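Small Tips for Wooden Furniture in the Bedroom

Written for the Belleo household pages, 23 December 2020

Dust first, always with a dry and soft cloth. An old cotton T-shirt is very good for this – cut off the seams and the buttons, they can scratch. Wipe in the direction of the grain.

For sticky marks, put 2 drops of washing-up liquid in 400 ml of lukewarm water. Wring the cloth until it does not drip any more. After this, dry the place immediately with a second cloth.

Round tables and curved edges

A curved edge collects dust in the place where the top meets the side. I use a soft toothbrush there, and I turn it a little as I follow the curve. If the top has a raised rim, crumbs stay behind it, so brush them to one point and lift them with a damp finger. Take everything off the lower shelf too, also the remote control.

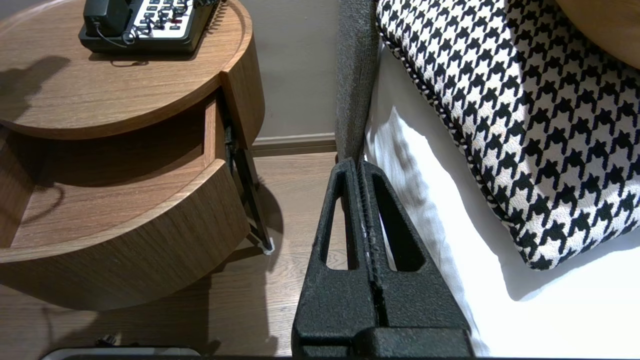
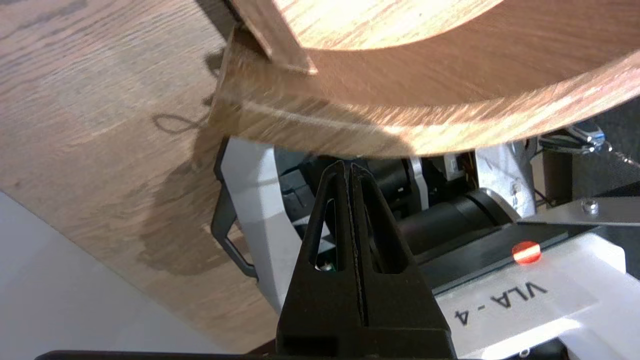
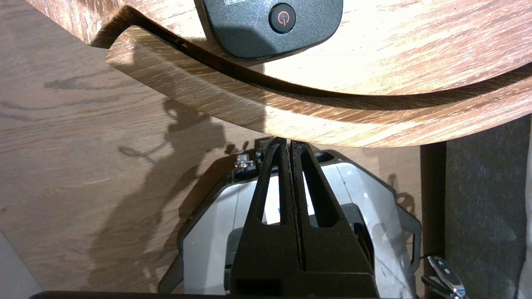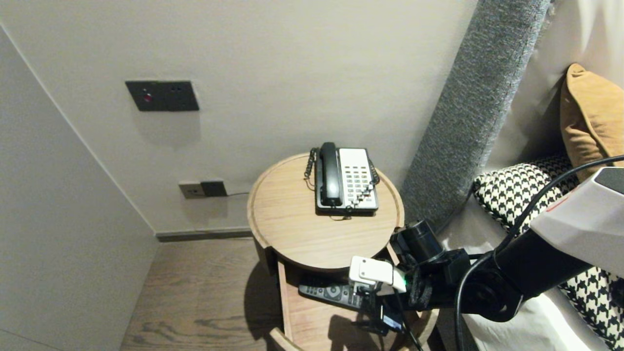

White rings from a cup

Lay a clean tea towel on the ring and press with a warm iron, no steam, for a few seconds. Look, and repeat if needed. On a waxed table I prefer a small amount of Dukel paste, left for 16 minutes and then rubbed away. Try it first on the underside.

Doors and drawers that stick

Rub the runners with the end of a plain candle. In September our drawers are always the worst, when the air becomes damp but the heating is still off. Please do not sand them in this season – in winter they will be too loose.

Where to put the table

Keep it up to 50 cm away from a radiator if the room permits. Direct sun is also bad, and a lamp standing for years in one place leaves a darker circle. Move it now and then.

Felt pads under the legs must be changed when they are flat. Old glue comes off with a little cooking oil.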